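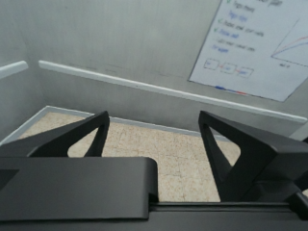
The Quiet Arithmetic of a Room Corner

Sound behaves worst where surfaces meet. In the middle of a room a low note arrives at one level, near a wall it rises, and in a corner where two walls meet the floor it is at its strongest. Builders of small listening rooms have known this for decades, and most of the foam sold to home studios does very little to change it.

The reason lies in wavelength. A tone at 100 hertz has a wavelength of a little more than 11 feet in air. At 50 hertz it is more than 22 feet, longer than most spare bedrooms. When such a wave meets a hard wall, air particles at the surface cannot move into it, so their velocity drops to nearly zero while the pressure reaches a maximum. A reflected wave returns, overlaps with the one still arriving, and at certain frequencies the two settle into a fixed pattern of loud and quiet zones. These patterns are called room modes. Every rectangular room has a set of them, and every mode has a pressure maximum in all of the corners.

Working out the lowest mode takes one division. Divide the speed of sound, 1,130 feet per second at ordinary indoor temperatures, by twice the length of the room. A room 14 feet long gives a first mode slightly above 40 hertz, with further modes at whole multiples of that figure. The width and height add their own series. Where two series land on nearly the same frequency, the peak becomes obvious even to a casual listener: one bass note booms and its neighbor goes missing. A square room is poor for this reason, and a cube is worse.

Porous absorbers, which include mineral wool, open-cell foam, heavy curtains and carpet, work by friction. Air moving through the fibers loses energy as heat. They need moving air to do anything, and the air against a wall is nearly still. The greatest particle velocity lies a quarter of a wavelength out from the surface. For a tone of 1,000 hertz that distance is under 4 inches, well within reach of a modest panel. For 50 hertz it is more than 5 feet. A thin sheet of foam glued to drywall will therefore tame the upper half of the spectrum and leave the bass where it was. The room ends up dull and boomy at once, a common complaint among people who have just spent money on it.

There are two ways around the problem. The first is depth. A panel built 4 inches thick and spaced the same distance off the wall gives an overall depth of 8 inches, and its useful range extends considerably lower than that of the same panel mounted flush. The gap costs nothing but floor space. Across a corner the geometry is kinder still, as a flat panel set diagonally leaves a triangular cavity behind it, and the deepest part of that cavity falls where the pressure of every mode is high.

The second way is to use the pressure itself. A membrane absorber is a sealed shallow box with a limp or semi-rigid front. Pressure changes in the room push the front in and out, and damping material inside the box resists the motion. A Helmholtz absorber uses a slot or a set of holes in place of the membrane, with the plug of air in the opening moving against the springiness of the air behind. Both types work close to a wall, and both can be made shallow. The drawback is bandwidth. Each is tuned to a narrow range, and a box built for the wrong frequency is simply a box. Air leaks at the joints will ruin either one. Builders are advised to seal every seam and test the unit before mounting it.

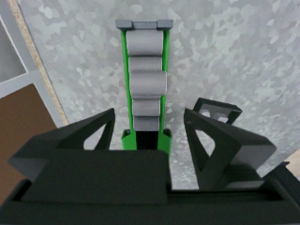

A pale floor or a patterned surface tells little about how a room will sound; stiffness and depth matter more.

Measurement should come before construction. The minimum kit is an omnidirectional microphone with a known calibration curve, a loudspeaker able to reach the lowest octave of interest, and software that plays a slow sine sweep and calculates the response. Place the loudspeaker in one floor corner, where it will excite every mode, and the microphone in the opposite floor corner, where it will pick up every mode. The resulting plot looks alarming. It is meant as a map of the modes and says nothing about what is heard at the chair. A second set of sweeps taken at the listening position, with the loudspeakers in their normal places, shows which of the modes need attention.

The plot to study is the decay, usually drawn as a waterfall with time along one axis. A peak in level that dies away as fast as its neighbors can often be corrected with an equalizer. A ridge that hangs on for several tenths of a second after the rest has faded is a resonance with too little damping, and absorption is the more dependable cure. Deep nulls are a separate matter. Adding electrical power at the frequency of a null raises the direct sound and the canceling reflection together, and the null stays. Moving the chair or the loudspeakers is usually the better remedy.

Wall construction changes the results as well. Drywall on studs flexes at low frequencies and absorbs a share of the bass, some of it by passing it to the next room. Poured concrete and solid block do neither. A basement with concrete on all sides will ring longer at the bottom end than an upstairs room of the same dimensions, and it will need more treatment.

Treatment has a sensible order. Settle the positions of the loudspeakers and the chair first, using sweeps. Treat the vertical corners next, from floor to ceiling where the doors allow it. The joint between wall and ceiling is a corner too, and it is seldom occupied by furniture. Early reflection points on the side walls and ceiling follow. Measure again after each stage, with the microphone returned to a marked spot, and keep the files. A shift of a few inches in microphone position will alter the midrange plot more than a new panel does, and comparisons made without the mark are of little use.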